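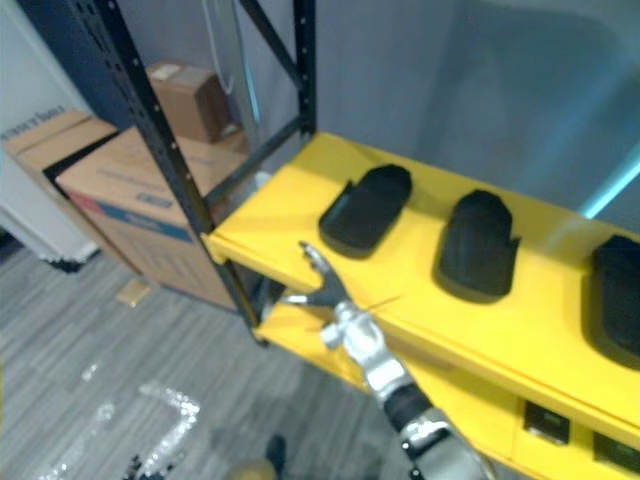

Mairéad Conneely wrote back that the Mitley hand had been fine for her and that I was probably gripping too hard. Maybe. Her parts were square, though, and mine aren't.

I've had the Mitley on our arm since May, with the older Malmont two-jaw as the one to beat. The job is dull: take black molded parts off a yellow rack and put them in a tote. The parts are rounded, with a raised rim at one end, and they sit on a smooth shelf where they like to slide.

Mitley says the fingers "adapt to any shape." I don't buy it. Out of 50 picks with the stock settings it dropped 12, nearly all of them when the short finger touched first and pushed the part toward the wall. Slowing the close helped. So did coming in from the front edge with the hand already open, but then I'm the one adapting – the hand isn't.

The Malmont dropped 2 from the same shelf. It is ugly, it pinches, and it leaves a mark on the rim if you forget to change the pads.

The Mitley does win on reach. The long finger gets in behind a part where the Malmont would need the neighbors moved. Is that worth $2000 more? For us, no. The controller software also lost my grip presets twice, and support told me to export them by hand every night. I'm keeping the Malmont on for the next run and the Mitley goes back in its case.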